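Bimanual table clearing: sequence success much lower than per-object success, how should I report this?

Posted by firodham_lab

I am trying to reproduce the Mekari result on two-arm table clearing. The task is the usual one: dishes go on a tray on the left, trash goes in a bin on the right, both arms run from one policy. We trained on 374 teleoperated demonstrations, all with the same table and the same dish set. A trial counts as complete only when every object is in its correct container.

Per-object sorting is fine. Of 570 scored placements, the wrong container is rare and almost always involves the paper cup. Full-sequence success is poor, and most failed trials fail on timing: one arm waits for the other until the episode limit. The layout is the same in all trials, with only the object poses changed.

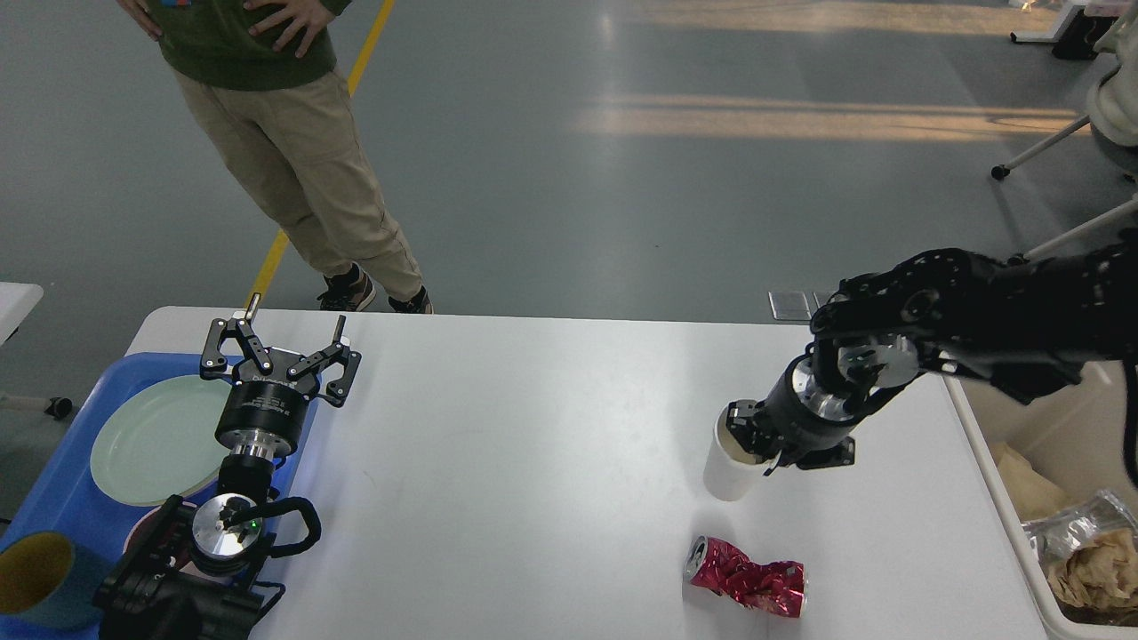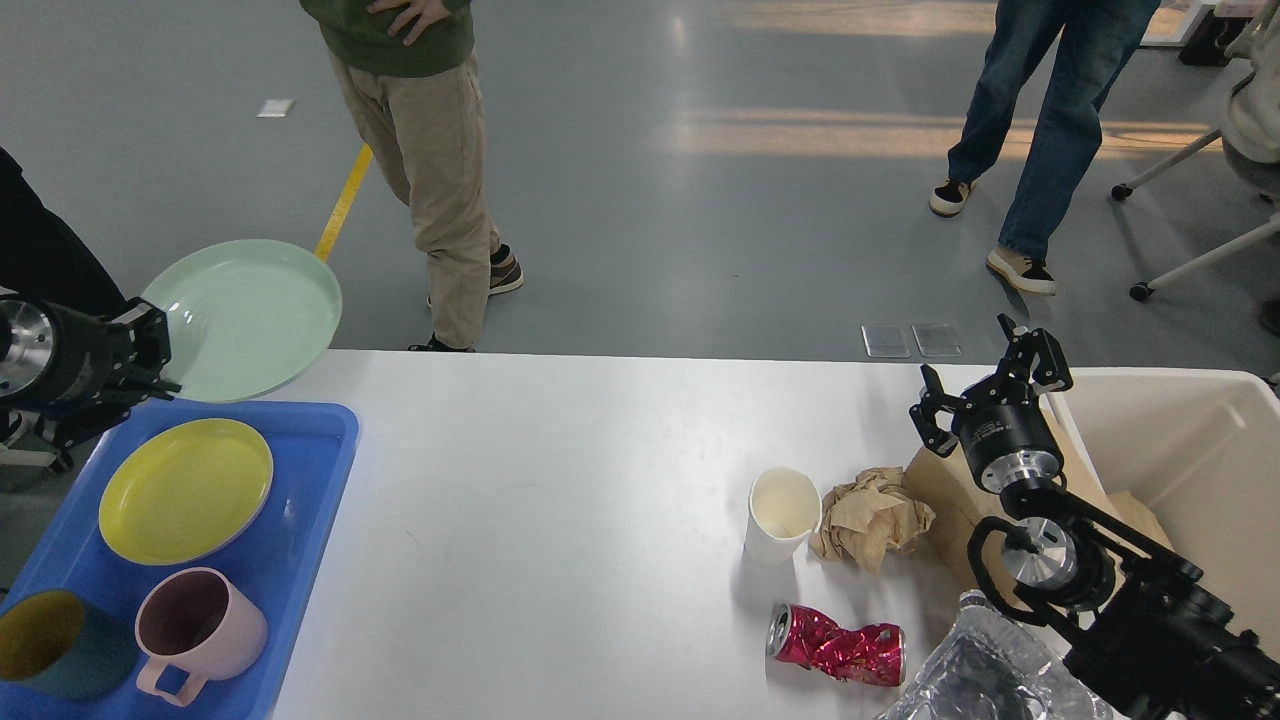 Dish side left, trash side right. The paper cup is in the right gripper in the first picture and standing on the table in the second.

Two things I can't settle from the paper. Do they score each arm separately or the whole episode? And is a dish left leaning on the tray a success or a failure?

Necati Tatlı

The whole episode. The per-arm numbers in their appendix are a diagnostic and should not be compared with your sequence number. If you want a comparable figure, report both, and state the episode limit next to them. We ran 137 episodes on our own setup and the ranking of two checkpoints reversed when the limit was made longer.

On the waiting: check your demonstrations before you change the model. If your operators moved one arm at a time, the policy has learned that a still arm is correct while the other is moving. We relabeled our set, dropped the segments where both arms were idle, and retrained on what was left. The stalls became less frequent but did not go away. Action chunk length also matters, and I would sweep that second.

For leaning dishes, write the rule down before scoring. Ours is that the dish must stay put after the gripper opens and the arm has retracted. Have two people score from video and report the agreement.

gilla_user129

had the same problem, longer episode limit fixed it for me

ekinci_b

A longer limit hides the stall, it doesn't remove it. Log the time each arm spends below a velocity threshold and plot it per episode. For the paper cup, separate grasp failures from sorting failures. In our runs the cup was deformed by the grasp and then slipped, and the scorer had entered it as a sorting error.

Contact the moderators | Copyright of posts remains with their authors | Back to top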